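Azra Ivanov
December, 9:40 pm

I have been sewing with velvet for one whole winter now and I need to talk about it. Long thread, get a drink. 🧵

1/
First thing. "Velvet" is a way of building cloth. It tells you there's a pile, that short dense fuzz standing up off the backing, and it tells you zero about the fiber. Silk velvet, cotton velvet, rayon, polyester, blends of all of them, all velvet! I was a grown woman with two sewing machines before I knew this.

2/
The way a lot of it gets woven makes me so happy. The loom makes two cloths at once, one on top of the other, face to face, with extra yarns running back and forth between them. Then a blade slides through the middle and slices those yarns, and you get two velvets. Every piece has a twin somewhere.

3/
The older way is slower. The weaver lays a thin rod or wire across, the pile yarns go up over it, and you get a row of tiny loops. Cut them along the top of the wire and you have cut pile. Leave them and pull the wire out, and you have loops, which is uncut velvet. Some of the old Italian patterns use both in the same cloth, plus two heights of cut, so the design is all texture in one color. If your local museum has a textile room, GO.

4/
Velveteen is a cousin. Its pile comes from the crosswise yarns, it's usually cotton, and it's shorter and a little stiffer. Much easier to sew. If you want to make a kid's dress and still like the kid at the end of it, buy velveteen.

5/
And corduroy is in that family too! Same idea, with the pile in ribs. I told my brother this at dinner and he looked down at his pants like he'd been lied to for years.

6/
OK, nap. Pile leans. Run your hand one way and it feels smooth, run it the other way and it drags a bit. Smooth direction = "with the nap." Do this on the bolt before you buy, with clean hands, and ask first. The woman at Jiltex is lovely but she does watch.

7/
The lean changes the color. Turn the same piece upside down and it goes from pale and shiny to deep and rich. So if you cut your left sleeve one way and your right sleeve the other, you'll have a two-tone jacket. Ask me how many sleeves I've cut. (Four. For one jacket.)

8/
Red is where I see it most. A bright red velvet spread flat on a table can look a little pink from one chair and closer to wine from the other. I love it so much I stopped caring what I was supposed to be making.

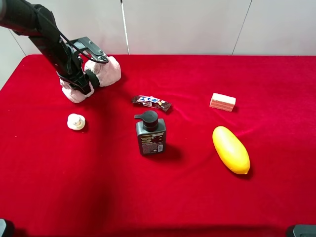
9/
Which way should the nap run on clothes? Up gives you the darker color and most dressmakers go that way. Down wears better and feels nicer when you stroke your own arm, which you will do, constantly. For chairs and cushions go down, toward the floor or the front edge. Pick one and chalk an arrow on the back of EVERY piece. Every one. Even the tiny facing you're sure you'll remember.

10/
Layout eats fabric. All the pieces have to point the same direction, so you can't flip the odd ones around to save space. I buy an extra half yard on top of whatever the pattern says, and there have been two times I used all of it.

11/
Cutting: single layer, wrong side up. Fold velvet onto itself and the two piles grip each other and walk. You trace a nice straight line, cut it, unfold, and the bottom layer is the shape of a banana. I cut on the floor with the furniture pushed back and it takes a full evening. Put on a long album.

12/
The fluff! Nothing prepares you. Cut edges shed little crumbs of pile into your tea, your eyebrows, your machine. Shake each piece outside as soon as it's cut. I run a zigzag along every edge before I do anything else and it helps a lot. Clean your bobbin area after every session. I pulled a small mouse out of mine.

13/
Sewing it. The layers creep for the same reason they creep when you cut. What worked for me, in the order I found it out:
- hand basting, two lines, one on each side of the seam
- a walking foot
- less pressure on the presser foot
- a longer stitch
- stopping every few inches, needle down, foot up, let it relax
Basting did more than all the rest put together. I fought that for weeks. I'm a baster now.

14/
Always stitch in the direction of the nap. And pins only inside the seam allowance, thin ones, out again as soon as you can. Leave a pin in silk velvet overnight and you may have that pin forever.

15/
Ironing, which I want to shout about. DO NOT put a hot iron flat on the right side of velvet. You will print a shiny iron-shaped patch and it will not forgive you. I did this to the back of a skirt and now it's a skirt I wear with long sweaters.

16/
Instead: lay it face down on something with its own pile. There's a proper tool called a needle board, a bed of fine little wires that stand up into the pile and hold it. They're expensive. A leftover piece of the same velvet, face up, works really well, and a thick towel will do. Steam from the back, iron hovering, then press the seam open with your fingers. Hold it until it cools.

17/
Mimoza Yordanov taught me the bathroom trick. Crushed jacket? Hang it in there, run the shower hot, shut the door, leave it. Then brush very lightly with a soft clothes brush while it's still damp in the air. She's been making stage costumes longer than I've been alive and she owns a cape with 200 hand-sewn buttons that she steams exactly this way.

18/
She also got me over my fear of hand sewing hems. Machine hems on velvet dig a trench. A loose hand stitch that only catches the backing disappears completely. Use silk thread if you can find it. Hers is called Tokus and comes on wooden spools and I have started collecting the empties, sorry to my desk.

19/
Crushed velvet is crushed on purpose, pressed or twisted so the pile goes flat in all directions. Panne is pushed down flat one way, so it looks almost liquid. Both are way more relaxed about being sat on. If you're nervous, start with a stretchy crushed polyester knit. You can throw it in the wash! It's a party fabric and it knows it.

20/
Then there's burnout, also called devoré. The backing is one fiber, the pile is another, and you print on a paste that eats the pile away and leaves the backing alone. You end up with velvet flowers floating on sheer cloth. I have one scarf like that, thrifted, and strangers have touched it on the bus.

21/
Dyeing. I tried it. Rayon pile on a silk backing takes color differently in each part, so you get this glow where the base peeks through. I used a powder called Kashindye in the red and followed the packet for once in my life. Silk/rayon comes out of the wash like a drowned cat, by the way. Don't panic. Let it dry most of the way, shake it hard, brush it, and up it comes.

22/
Test a scrap first. I'm serious. Snip one off, wash it the way you plan to wash the finished thing, and see if you still like it. Acetate velvet hates water and gets permanent marks from it. A lot of older curtains are acetate or have some in them. Gorgeous, cheap at thrift stores, dry clean only.

23/
Speaking of which, CURTAINS. I got a pair of old bottle green ones at the flea market in Prondel for $40 and they became a coat. Cut around the sun-faded edges (hold them up to a window, the worn spots show right away). The lining was shot but the velvet had so much life left in it. Best forty bucks I ever spent.

24/
People always ask about upholstery velvet for clothes. You can! It's thick, so skip anything with gathers, and use a plain cotton for facings so you aren't stacking four layers of carpet at the neckline. Bags are a great first project. So are pillows, and a pillow only has four seams to get wrong.

25/
Storage: hang it or roll it around a tube with the pile facing out. Folding gives you a crease line that may or may not ever leave. My stash lives on wrapping paper tubes standing up in a laundry hamper, and every time I walk past I pat the tops.

26/
Buttonholes, quickly, because three of you messaged me during this thread. Don't. Loops, snaps, hooks, a bound opening if you're brave. A machine buttonhole on deep pile looks like something took a bite. If you must, put a bit of water-soluble film on top so the stitches don't sink, and do five practice ones.

27/
Somebody also asked what I'd make first if I started over. A plain A-line skirt, cotton velveteen, elastic waist. Two seams and a hem. You'll learn nap, creep, and pressing all in one go and you'll have a velvet skirt in time for the holidays.

28/
I finished the red dress at one in the morning last night. The hem is a little longer on the left and there's a spot near the zipper where the nap got bruised. I put it on anyway and stood in the hallway brushing my own sleeve up and down, light, dark, light, dark, for I don't know how long.

29/
Show me yours! Curtains, capes, doll clothes, whatever you've got. I'll be up for a bit, I still have to vacuum.

Recent threads by Azra Ivanov
Thrifted curtains: what to check before you pay
My walking foot and me, a love story
Lining a coat when you hate lining coats
Natural reds: my notes on madder, start to finish
Three ways to hem by hand
Why my scissors drawer is locked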